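From the Reading Room at Rivden

Hello again, dear readers, and thank you for all the kind notes about the autumn list. We've finally settled on our next adventure serial, and it's a good old-fashioned lost-world yarn called The Bonsu Plateau, in which a ship's surveyor and two companions climb into a valley that isn't on anyone's chart. There are giant flightless birds, a river that runs uphill (bear with it, the explanation comes in chapter nine) and a really lovely description of a campfire in the rain that I have read aloud to my very patient household more than once.
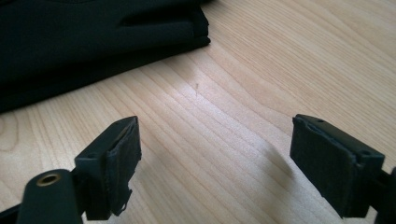
How we'll read it

We'll take it in 2 parts, starting in April, with a break between them so the slower readers among us – and I'm firmly in that camp – can catch up. The Plutero edition has the fold-out map and the original chapter headings, so do ask for that one if you have the choice. It's a hefty thing, mind you.

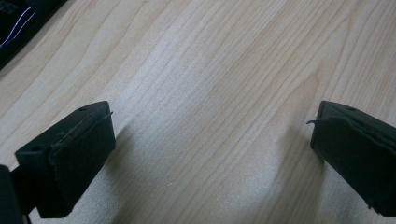 The Danier paperback is easier on the wrists, but it trims the sea voyage, and I'd be sorry for you to miss the storm. If it's all you can find, come along anyway! Please try to reach page 200 before we first meet, and bring your favourite passage and a mug for tea.
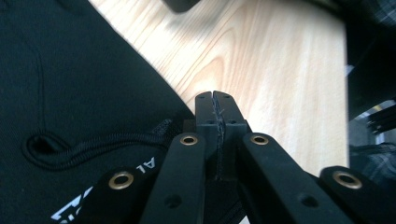 At the table, Rivden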